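02/03/2019

Back from Nornton at last, and so tired I could sleep standing up, but if I don't write it down tonight I never will. We did the whole trip in one day, which was Corey's idea and a silly one (it's more than 14 hours since I locked the front door this morning), and I'd do it again tomorrow if my knees let me.

So, the choir. We sang fourth, after a school group from Prieto who were so good I wanted to crawl under the piano. The hall was stinking hot and somebody had propped the side doors open, so every time a truck went by we lost the tenors. Not that we have many tenors! We have two, and one of them is Corey Quinlan, who'd left his folder on the kitchen bench at home and had to read off mine from the row behind, breathing down my neck the entire Nilell song. He came in early on the last verse. He says he didn't. He did.

But the slow one, oh, the slow one was lovely. I don't know what happened. We've murdered that piece at every rehearsal since Christmas and then today it just sat there in the air, and when we stopped there was that little gap before the clapping. I had a lump in my throat the size of a lemon. Mum would have loved it.
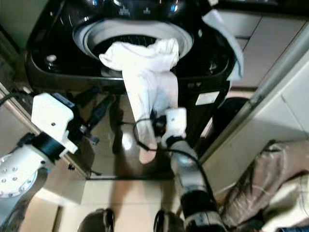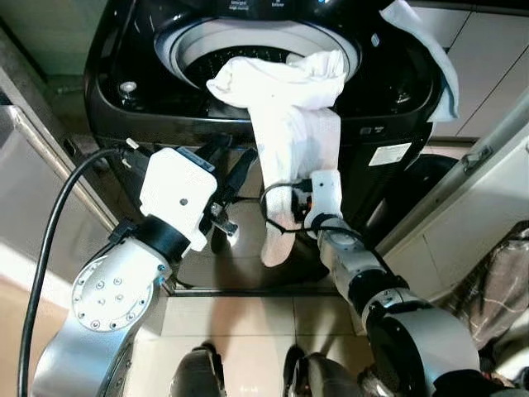
The judge was a tall woman with a very dry voice who told us our vowels were "agricultural". I've decided to take it as a compliment. We got a highly commended, same as the Huteck lot, and they had proper matching scarves and a conductor with a baton, so I'm calling that a win. Prieto took the shield and fair enough too.

Lunch was a bit grim. Egg sandwiches, curling up at the corners, and an urn that took forever. I bought a slice of hedgehog from the cake stall for the drive and ate it before we'd left the car park. Also two tickets in the raffle, which was for a wheelbarrow full of groceries. Didn't win. Where would we have put a wheelbarrow in that car anyway?

Corey drove home and I was meant to keep him awake, but I nodded off somewhere past the silos and woke up with my mouth open and him humming the alto line, badly. Told him he should swap parts. He's already on about entering again, and there's another one in May, smaller, only an hour up the road. I said I'd think about it. I've already got the form in my handbag.

Must ring Aunty Pat in the morning and tell her about the vowels.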